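Speaker notes: Household Water Use and the Regional Drought Plan
Presenter: Kalliopi Dimitriou, Office of Customer Programs, Wastska Water District
Allow 39 minutes, with questions held to the end

Slide 1. Welcome and purpose

Good morning, and thank you to the Storninach Public Library for the use of the hall. My name is Kalliopi Dimitriou, and I manage customer programs for the Wastska Water District. This morning I will explain how the drought plan works, what each stage asks of residential customers, and which forms of help are available to households and landlords.

The plan was adopted by the district board in April. Printed copies are on the table by the door. The Spanish edition has the same page numbers, so please follow along in whichever you prefer.

Slide 2. Where our water comes from

The district draws on two sources. The larger is the reservoir at Manríquez, which fills from winter rain and spring snowmelt. The smaller is the Flaneteck well field, held mainly for late summer and for emergencies.

(Pause on the map. Point out the transfer main between the two.)

The well field cannot replace the reservoir. It was built to supplement it, and heavy pumping over several dry years lowers the water table for farms as well as for the district. For this reason the plan relies first on reduced demand. Pumping is increased only at Stage 3.

Slide 3. The 3 stages

Stage 1 is voluntary. Customers are asked to water lawns in the evening and to repair known leaks.

Stage 2 sets limits on outdoor use. Car washing at home requires a hose with a shutoff nozzle, and decorative fountains must be turned off unless they recirculate.

Stage 3 prohibits lawn watering and the filling of private pools. Trees and food gardens may still be watered by hand. Medical needs are exempt at every stage, and a customer may register an exemption by telephone.

(If asked about penalties: a written warning comes first. Fees are listed in the back of the printed plan. Do not quote amounts from memory.)

Slide 4. Indoor use: the kitchen

The plan places no legal limits on indoor water. It does make recommendations, and the kitchen is a sensible place to begin. Wash dishes in a partly filled basin instead of under a running tap. Scrape plates dry. Wipe down the sink with a damp cloth in place of a long rinse. 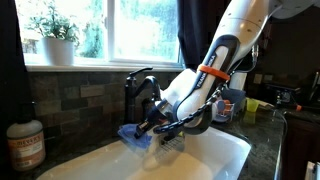 Slide 5. Indoor use: faucets and fixtures

The district supplies faucet aerators free of charge, up to 3 for each account. An aerator mixes air into the stream and lowers the flow without a great change in how the tap feels. Most customers can fit one by hand in a few minutes. Some tall or pull-down faucets take a different thread, and staff at the front counter can advise on the correct size. Please bring the old part with you if it comes off easily.
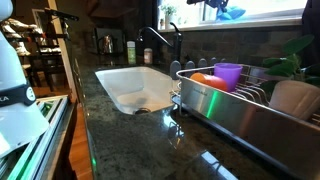

Renters should check with the property owner before changing any fixture. Owners of buildings with 12 or more units may request a site visit, during which our staff will inspect common laundry rooms, irrigation controls and the main meter. The visit is free, and the written report belongs to the owner.

Toilets are the most common source of hidden leaks. Dye tablets are included in the packet. Place one in the tank, wait without flushing, and look for color in the bowl. A worn flapper is an inexpensive repair - most hardware stores carry the part.

Slide 6. Dishwashers and hand washing

We receive many questions on this subject. A full load in a modern dishwasher generally uses less water than the same dishes washed under an open tap. For a few cups and plates, a small basin and a drying rack will do very well. Customers with older machines need not replace them on account of the drought plan.
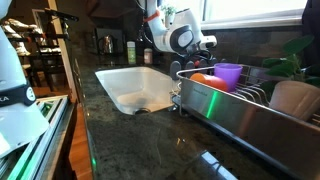
Slide 7. Financial help

The district has set aside funds for 300 leak repair grants this year. Eligibility is based on household income, and the form is a single page. Applications are reviewed in the order received. Customers already enrolled in the reduced rate program qualify without further paperwork.

(Hold up the form. Remind the audience that the signature is on the reverse.)

Slide 8. Questions

Please state your neighborhood when you speak, so that I can refer to the correct pressure zone. Billing disputes will be taken individually at the side table after the session.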